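The Understudies of Clumutero

The Tanner Playhouse seats 152, if you count the two chairs behind the pillar, and the box office does. On a recent Thursday every one of them was sold for a revival of Clumutero, a three-hour drama about a salt inheritance, and I was behind the pillar. From there the play is mostly a radio piece with occasional elbows. I have seen worse productions from better seats.

Clumutero is one of those titles that regional theaters bring back every decade or so to prove they still can. It has a family, a drowned village, a will that gets read aloud twice and a second act nobody has ever managed to shorten. The author's estate won't permit cuts. It will permit, according to the program, "reasonable briskness."

What brought me to Tanner was the casting notice. The Cirkis Company, which has leased the playhouse for six seasons, decided this spring to let its understudies go on. I don't mean in an emergency, with the little slip of paper falling out of the program and the groan that travels back row by row. The understudies get two performances a week, announced in advance and sold at full price. The company calls these Second Nights. The regular cast, I'm told, calls them something else.

The understudy is theater's strangest employee. She learns four hundred lines and a sword fight in order to sit in a dressing room with a crossword. She wishes the leading lady good health every evening and has to sound as if she means it. Her rehearsals take place on Tuesday mornings on somebody else's set, opposite a stage manager who reads all the other parts in the voice of a man ordering lumber.
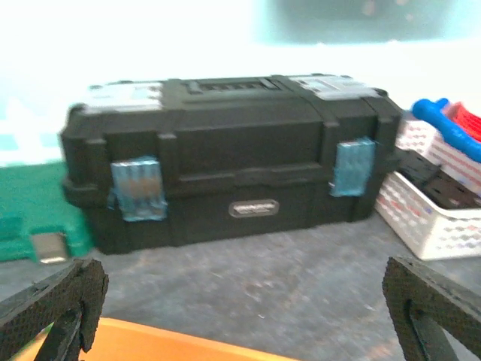
Some kit is built to take a knock.

At Cirkis, the old arrangement had gone on so long that one understudy had covered the part of the elder sister through three different elder sisters. She had never spoken a line of it to a paying customer. When she finally did, in the opening week, she got an exit round of applause on a line that isn't an exit. She left anyway. The younger brother had to deliver his half of the quarrel to a hat stand, and the quarrel was better for it.

I went to both versions. The regular cast is polished, and you can hear the polish. They have found every laugh in the first act and they stop for each one, like a bus. The Second Night cast blew past half of them and landed a few I'm fairly sure the author didn't know about. The reading of the will, usually a good time to look for a cough drop, had the house leaning in. The drowning was a mess. It involves a bolt of blue silk and a great deal of trust, and there had evidently been time to rehearse only one of those.

Ticket sales have been instructive. The first Second Night went to relatives. By the third, people were driving over from Ilier, where the only stage is attached to a steakhouse and the matinee comes with a baked potato. A few subscribers wrote in to say they had paid for the real actors. The company wrote back to say that they had, twice over, and enclosed an exchange voucher good through June.
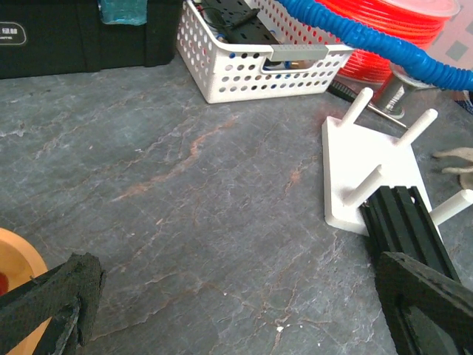

One subscriber from Ilier, seated beside me behind the pillar, took the opposite line. She had come to the regular show and felt shortchanged, she said, by how sure everybody was. "I like to see them wonder what comes next. If they already know, I could have stayed home and read it."

I wouldn't go that far. Reading Clumutero at home is a thing I have done, and there is no intermission unless you are strict with yourself. But she had a point about the wondering. Around the middle of the second act, the understudy playing the notary picked up the wrong letter, looked at it, and read the right one off it from memory. He took his time. I don't believe he has had that much attention from a room before, and he was in no hurry to hand it back.

The company has yet to say whether Second Nights will return next season. The lead actors are said to be in excellent health. Several of them have started buying tickets on their nights off, and the box office, which knows its business, has been putting them behind the pillar.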